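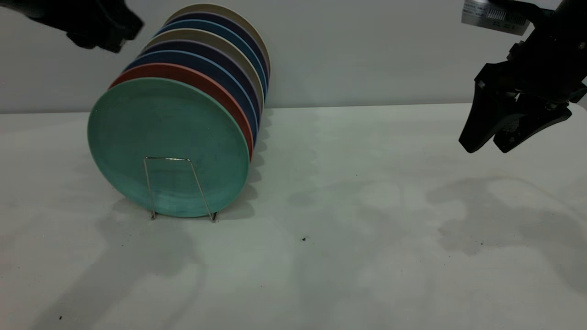
Operations > Cells > Plate Cell > Minutes

6 min read

PLATE CELL SETUP AND MAINTENANCE MEETING
21/07/2025
Chair and minutes: Thịnh Đồng
Also attending: Thân (controls), Sunard (service, by phone), two operators from the Cilwood shift

1. Minutes of the last meeting
Accepted with one correction. The spare finger pads were ordered in March and have been on the shelf since then. The earlier minutes listed them as outstanding.

2. Open actions
Cable tie on the wrist camera lead: replaced. Closed.
Cycle counter: read at the start of the meeting, 1,351 picks since the last finger change. Open only until the log sheet is updated.
Label on the emergency stop box: still the handwritten one. Stays open with Thịnh.

3. Finger wear
The pads on the right gripper have gone smooth along the inner edge. The left gripper's pads are better and can stay on. Sunard's service sheet calls for a change when the texture can no longer be felt with a thumbnail, and the right pair is past that. Agreed to change the right pair before the next long run and to log the count at the time of the change.

One of the operators asked if the old pads could be turned around and used again. Sunard said they could, once, but the screw holes loosen and the pads then shift under load. Agreed to throw them out.

The screws go back in with a drop of the low-strength threadlocker. The high-strength one was used last time by mistake and one screw head had to be drilled. The high-strength bottle has been moved to the Dristel cabinet.

4. Rack position and the pick from the front
The routine takes the front plate out of the wire rack, carries it to the right and sets it down flat on the table, face up. The return move picks it up again and puts it back in the front slot. Both moves depend on the rack being where the program thinks it is. The rack is light and has no fixing of any kind at present. Thân measured its position before and after a run of 60 cycles and found the feet had moved 5 mm to the right.

Options discussed:
- Double-sided tape under the feet. Cheap, but it leaves residue and has to be redone after each wipe-down.
- A printed base with pockets for the feet. Thân has a drawing. It would raise the rack a little, so the grasp height would have to be taught again.
- Leave the rack free and have the program look for it at the start of each cycle. More work, and it adds time. 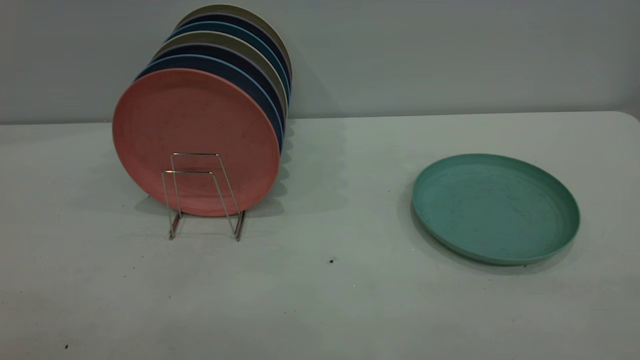 Thân said the printed base was worth doing even if the program learned to find the rack later, as the operators would still want one place to put it back after cleaning. The operators agreed. Sunard had no objection provided the base is no wider than the rack itself, to keep clearance for the fingers on the low approach.

Decision: print the base. Use tape until it is ready. Rack position to be checked against the corner gauge at the start of every shift and written on the sheet.

5. Release height
The set-down is still a little rough. The fingers open before the far side of the plate has reached the table and the plate drops the last bit. No plates have been damaged, but the noise bothers people on the other side of the wall, and the rims will chip in time if it goes on. Thân lowered the release point in small steps last week and stopped when the force reading began to jump. There is almost 13 mm left between the current release point and the table at the fingertip, and the plate tilt takes up most of that.

Agreed to leave the height alone and change the tilt instead. Thân to reduce the wrist angle at release and run it at quarter speed first. If the force limit trips twice, stop and call Sunard before trying again.

6. Wrist camera
The lens is being wiped with whatever cloth is at hand and there are fine scratches on one of the covers. Covers to be cleaned with the lens tissue only, kept in the drawer with the hex keys. Paper towel is not to be used.

Focus was checked at the near and far ends of the row. The far rims are sharp enough for the edge finder. The nearest ones are soft, and the finder sometimes takes the second rim for the first.

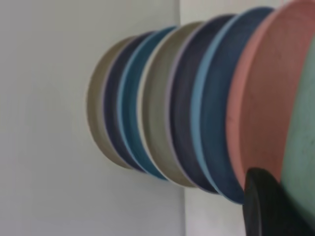 Thân proposed backing the wrist off before the capture and moving in afterward. It costs less than a second per cycle. Agreed. The exposure setting is to be locked as well, so that it no longer changes when the arm's shadow crosses the table. Camera mount screws to be checked for tightness when the right fingers are changed, as the tool is already out at that point.

7. Table cleaning
The tabletop is picking up grit and small marks. Wipe it at shift change with the rack lifted off, and put the rack back to the gauge afterward. Arms to be in the park position with the stop pressed before anyone reaches in. Two people have been seen reaching in with the cell only paused. Thịnh will speak to both shifts.

8. Actions
Thịnh: E-stop label; talk to shifts about pausing; update log sheet.
Thân: print rack base; reduce release angle and test at quarter speed; add back-off move; lock exposure.
Operators: change right finger pads and record the count; check camera mount screws; tape rack feet.
Sunard: send the current torque values for the finger screws. The copy in the binder is for the older gripper.

9. Any other business
The hex key set is short the 2.5 again.

Next meeting once the base has been fitted.

5 comments | 13 shares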